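Clearing the bed top, and other small July jobs

The kettle has been on twice already and I have only got as far as the bedroom, so this will be one of those posts where I tell you about my tidying instead of getting on with it. You have been warned!

We have been in the Claltby flat long enough now that I can't go on blaming the move for the mess. It is simply how I live in the summer. The kitchen is on the shady side and rather poky, the bedroom gets the good light until four or so, and little by little everything wanders in there. Fruit, sweets, post, the sewing basket, all of it ends up on or near the bed, and then at bedtime I have to shift the lot on to the chair, where it stays until somebody wants to sit down.

So this month I've made myself a rule, which is that anything edible goes back to the kitchen before supper, and anything that is only wrapping goes in the bin there and then. I am not very good at it yet.

The flowery sheet is an old favourite, by the way. It came from Paquette, the little linen shop behind the market, and it cost me 54 in the sale along with two pillowcases I have never once managed to iron flat. It has little blue and magenta flowers all over a white ground and it's gone lovely and soft. I know a white sheet is asking for trouble when there are sweets about, but it washes like a dream, and I'd sooner have something cheerful to look at.

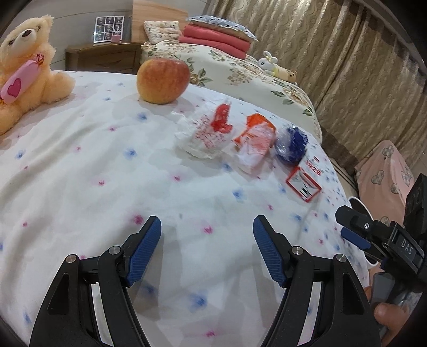

Anyway, back to the rule. I start with the soft things, as they are the easiest to please. The peach teddy can go on the pillows (he has his pink cushion with the heart, so he is never short of company), and then the sweets get gathered up and put in the Brorkivar tin, the tall one with the stiff lid. I bought a 200 gram bag at the start of the month and told myself it would see me through to August. It will not.

Fruit is the next thing, and fruit means packaging. I do like those foam nets they put round the good apples and pears. They are such cheerful little things, and for years I kept every one of them in a drawer in case they came in handy. I used a few to wrap the Christmas baubles, and one went round a jar of chutney I posted to my sister, and the rest just sat there puffing the drawer open. When I finally turned it out for the move there were 168 of them. I counted because I didn't believe it. After that I promised I'd keep four, for the baubles, and let the others go as they came.

It still gives me a small pang every time — they feel as though they ought to be useful.
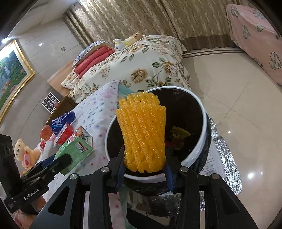
An orange-yellow fruit net and the big round bin with the white rim.

I've been wanting a smaller bin for the bedroom, something with a lid. There's a neat one in the Masel catalogue that I keep going back to, but it only comes in a green I can't warm to, so the big one stays where it is for now. It does swallow things up nicely and I can find it in the dark.

If you have a good use for foam nets that doesn't involve baubles, do leave me a comment. I'm off to see to the kettle, and then there's the sewing basket.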